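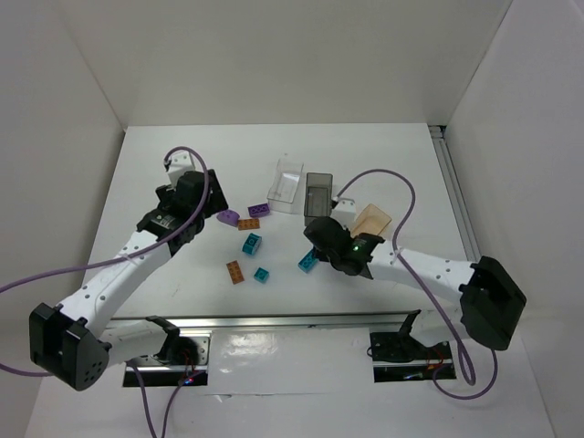 Cell 2, both arms powered, blocks on the table.

Ticket: Right arm lags behind the leader arm during teleoperation, demonstrations not usable
Project: Firkivis block sorting
Site: Mevstead, bench cell 2
Opened by: cell operator
Assigned to: Drutgate integration support
Priority: medium, changed to high, changed back to medium
Status: resolved, one point still open

Original report

Hello. We teach the two arms to sort building blocks into containers. The operator moves two small leader arms by hand and the arms in the cell follow. We record every demonstration and later the policy is trained from them.

Since the beginning of February the right arm does not follow well. When I move the right leader slowly, everything is fine. When I move it at normal speed, the right gripper arrives late, and then it catches up with a small jump. The left arm does not do this. It is most visible when I pass a block from the left gripper to the right gripper. The right one closes too late and the block falls.

I have already done the following:

Restarted the teleoperation program, two times.
Restarted the computer.
Exchanged the USB ports of the left and right leader. The delay stayed with the right arm.
Looked for loose screws on the right leader. I found none.

There is no error message in the window. Please tell me which logs you need.

Reply from support

Thank you for the clear report. Please send the session log of one demonstration where the jump is visible, and one where you only move the left arm. Please also tell us if the delay exists when the cameras are switched off in the configuration. You can set both wrist cameras to disabled and keep the rest as it is.

Please do not change the gain values of the right arm for now. If you change them, we can't compare with the earlier sessions.

Update from operator, 10:40

Both logs are attached. I made the test with the cameras disabled and it is a surprise for me: the right arm follows well. I moved it fast from side to side and I could not see a jump. When I enable only the left camera, it is still good. When I enable only the right camera, the delay comes back.

I did not expect this. I thought the cameras only record and have no influence on the movement.

Reply from support

The cameras should have no influence, you are right. But in your version of the software the control loop waits for the newest picture from each camera before it writes the next line of the recording. If one camera is slow, the loop for this arm is also slow. In your log the right camera drops 480 pictures in one session. The left camera drops 18. A small number like 18 is normal at the start, when the camera adjusts itself.

So we have two things to look at:

Why the right camera drops so many pictures.
Why the loop is waiting for it. This is on our side.

For the first one, please check the purple cable of the right wrist camera. Move the arm slowly by hand with the motors off and look if the cable is pulled or bent strongly in some position. Please hold the arm before you switch off the motors, it will fall down otherwise.

Update from operator, 14:15

I checked the cable. On the right arm it goes up in a high arc from the camera, over the forearm, and then down past the shoulder. On the left arm the cable stays closer to the white segment. I think the high arc was made so that the cable has enough length when the wrist turns. But when I bring the right gripper far to the left, to take a block from the other arm, the plug at the camera is pulled to the side. I can feel it with my fingers.

I pushed the plug in again and made one session with ten handovers. The first six were good. In the seventh the jump was there again. So the plug is a part of the problem, but pushing it in is not a repair.

The green light on the right gripper was on all the time, also during the jump. I mention it because in the manual I read that this light would go off when the gripper loses communication. So I believe the gripper itself is not disconnected.

Reply from support

Yes, we agree. The green light belongs to the gripper only and tells nothing about the camera.

Please replace the right camera cable with the spare one from the Fernandes box. It has the same length. Fix it with a soft strap a short distance behind the camera, so that the pull goes to the strap and does not reach the plug. Leave a loop that is large enough for a full wrist turn in both directions. After that turn the wrist by hand to both ends before you switch on the motors.

We also send you a software patch. With the patch the control loop doesn't wait for the camera. If a picture is missing, the last one is used again and the line in the recording gets a mark.

Update from operator

Cable is replaced and strap is mounted. I made the session first without the patch, because I wanted to see what the cable does alone. The right camera dropped no more pictures than the left one. I could not see a jump in any handover. Then I installed the patch and repeated the session, also good.

One question. We have 3,694 demonstrations in the Firkivis data set, and over 1,000 of them are from the time with the bad cable. Do we have to throw all of these away? It was many hours of work for two operators.

Reply from support

No, please keep them. Demonstrations where only the left arm moves are not affected. For the others, run the check script from the patch folder. It compares the leader position with the follower position and lists every session where the difference is too large. Exclude only the listed sessions from training. Don't delete them from the disk.

Please be careful with sessions where the operator was waiting for the arm. The difference can be small there, but the policy would learn the waiting too. The script cannot find this. You have to watch the handovers yourself.

Update from operator

The script is running. I already know that I was waiting in many of the handovers, because after some days I got used to the delay and moved slower without thinking about it. I will watch the orange and teal bricks first, these we passed between the arms most often.

Priority can go back to medium. Please keep the ticket open until I have the list. I also ordered a second spare cable, the Fernandes box is now empty.

Support note

Root cause: pull on the camera plug of the right arm, made visible by the waiting control loop. Cable replaced, patch installed. Open point: list of excluded sessions from Mevstead.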